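Ticket 2572 – Work phones dropping off Fladmont wifi
Status: open
Site: Misturcombe, back office
Raised by: Eyvindur Zoëga
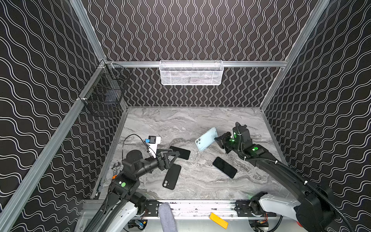 Att. 1: phones on bench, four of them

Problem: handsets join Fladmont-Staff fine, then lose it after 30 min. Wifi icon stays on but no data. Zemis roster app just spins. Mobile data OK.

Tried so far
– forget network, rejoin. Good for 30 min, gone again
– airplane mode on/off. Comes back straight away
– factory reset on one handset. Waste of a morning, same fault
– laptops on same wifi no trouble at all

November 9, 2023
Got into the router at last (password was on the old Frandsen invoice, not in the folder). DHCP lease set to 30 min. Pool is only 40 addresses, guest network sharing it. Log full of "no free leases", 2,572 lines since the August restart. Laptops are all on static, explains why they never drop.

Reckon handsets pick up a fresh random MAC on each rejoin and chew thru the pool. Not proven.

Changed:
Guest moved to its own range
Staff pool bumped up, lease now 24 hrs
Private address turned off for Fladmont-Staff on the handsets
Router rebooted over lunch, sorry to whoever was on the EFTPOS

Update 3.40pm – no drops since lunch. Zemis syncing but slow, it had 2,000 old roster entries queued. Left it to chew throught them.

Still to do: warehouse access point has the old settings, need the ladder. Can someone at Frandsen confirm firmware is current before I touch it? Leave ticket open till Monday pls.

EZ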